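Hestivus Sauce Notes

A small open dataset of hot sauce tasting notes, put together by people who love chili peppers a little too much. Every sauce gets the same treatment: a spoonful plain, a spoonful on rice, and a few lines on flavor before anyone is allowed to talk about heat. The results are so much fun to read!

What's inside

The current release has 286 notes on 42 sauces, stored as one CSV file plus a plain text glossary. Smoky and fruity sauces are well covered. Green sauces are thin, and we'd love more of them – tomatillo especially.

Columns

sauce: the name as we write it, lowercase
pepper: main pepper, or "mixed"
heat: 0 to 50, the taster's own feeling (these are not Scoville units)
flavor: free text, often long, sometimes gloriously long
finish: how the taste fades

The glossary explains 14 words that kept causing arguments, such as "bright" and "funky". Please read it before comparing notes between tasters. 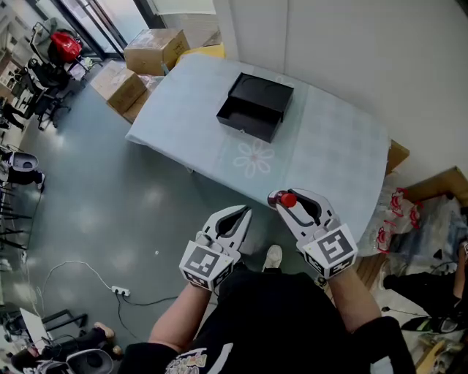
Known problems

Heat scores drift upward late in a session. The Ikbridge batch was tasted without rice, so filter it out if you need clean comparisons. A few rows still say "habenero" – fixes are very welcome.

Adding notes

Copy template.csv, fill in at least three rows and open a pull request against the October branch. Blank finish fields are fine.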